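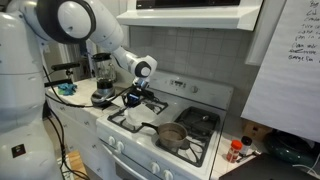
Burnville gym drops the sit-up from its fitness test after 40 years of grunting

Members of the Dorkik Street gym in Burnville will no longer have to do as many sit-ups as they can in two minutes while a stranger kneels on their feet. The gym confirmed on Monday that its yearly fitness test, taken each March by anyone willing, is losing its oldest and least loved event.

In its place comes the loaded carry. Members will pick up a weight in each hand, walk the length of the hall and back, and keep going until they have to put the weights down or Tsion Hadgu tells them their back has gone a funny shape.

Hadgu, the head coach, has wanted the change since she took the job. "People trained for the sit-up by doing sit-ups, and what they got better at was yanking their own heads," she said. "I have watched grown men finish with a stiff neck and a personal best and call it a good morning."

The new test will be run in pairs, with the weights set by body size and age. There will be three bands, plus a fourth for anyone coming back from an injury. A side plank will also be offered, though it will not count towards the final score, which has already led to complaints from the people who are good at side planks.

Not all of the gym's 157 members are pleased. Arben Radonjić, who has held the over-sixties sit-up record for nine years, said he had heard about the decision from a sheet of paper taped to the water fountain.

"I don't say the carry is a bad exercise," he said. "I carry shopping. I have carried a washing machine. I never asked for a certificate."

His record will stay on the board by the changing rooms, where it will now be very hard to beat.

Obsa Yimer, who came second to Radonjić four times, described the news as "a relief, mostly". He has already started practising the carry in the car park before work, using two buckets of sand, and has been asked by the gym to stop leaving the sand there.

The test began as a way of filling a quiet week and grew from there. At its height it had eight events, among them a rope climb that was dropped when the hall got a lower ceiling. Five are left: the press-up, the step test, the seated reach, the wall sit and now the carry. Hadgu says the wall sit is safe for the moment. She would not be drawn on the seated reach.

Afonso Cardoso, who teaches the Thursday evening class, will run practice sessions from next month for members who have not carried anything heavy on purpose before. He plans to start them light and spend most of the first hour on standing up straight.

"You'd think walking would be the easy bit," he said. "Then you hand someone a dumb-bell and they walk like they're on a boat."

The sessions are free to members and cost the usual drop-in fee for everyone else. Flat shoes are advised. Gloves are allowed in practice but banned on the day, a rule that took up most of a meeting.

Sit-ups themselves are still permitted in the building. The mats have been moved to the far corner, behind the rowing machines, and Radonjić was on one of them when this newspaper called in. He was asked how many he had done.

"I'm not being tested any more," he said, and carried on.

Places for the first practice session can be booked at the front desk.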